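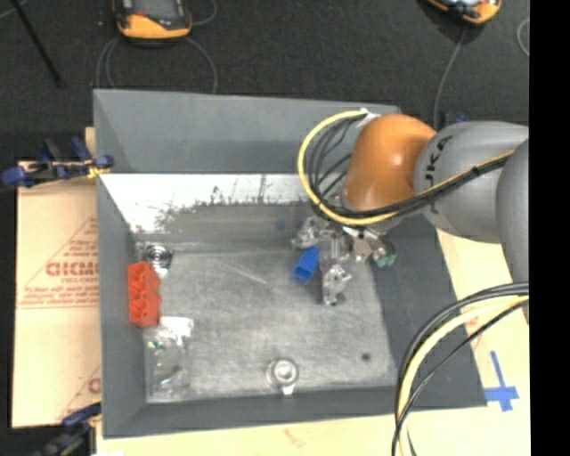 An orange and gray robot arm reaches into a metal bin. Photo: Brahim Saber

Late bus to Orum industrial park will run for another year

The late bus between downtown Perrin and the Orum industrial park will keep running for at least another year, the city council decided by a vote of 7 to 4.

The route was set up as a trial and was due to end in March. It leaves the downtown station at 9:20 p.m. and makes 11 stops before turning around at the park's north gate. The last trip back into town leaves at 11:45 p.m., timed for people coming off the evening shift.

City transit manager Macarena Mateos told the council that the bus carried an average of 92 riders a night over the winter, up from 58 in its first month. Most get on at the last three stops.

"We had planned for a small bus and we have had to send a full-size one most nights," Mateos said. "On the coldest nights people were standing."

The fare will go up from $1.50 to $2. Monthly passes will be accepted on the late bus for the first time, a change riders had asked for at two public meetings last fall.

Yatziri Robles works evenings at the park and spoke before the vote. She said that before the bus started she paid $20 a night for a ride home, or waited for a coworker whose shift ended an hour after hers.

"That was two hours of my pay, gone," she said. "I would have had to look for something closer."

Council member Macario Beltrán voted against the extension. He said he supports the service but wants the companies in the park to pay a larger share. Employers now cover 20 percent of the cost and the city pays the rest out of its general fund, after fares.

"We are paying for this out of the same money that fixes sidewalks," Beltrán said. He asked for a new agreement with employers to be in place before the route comes up for a vote again. The council agreed to have staff start those talks this summer.

The extension also adds a stop on Mill Road, next to the apartments that opened last year. A second new stop, at the community college, was taken out of the plan – the turn from College Avenue is too tight for a full-size bus until the curb is rebuilt. That work is not yet funded.

There will be no late bus on city holidays. The new timetable will be posted at all stops and at the downtown ticket window, which is open until 6 p.m.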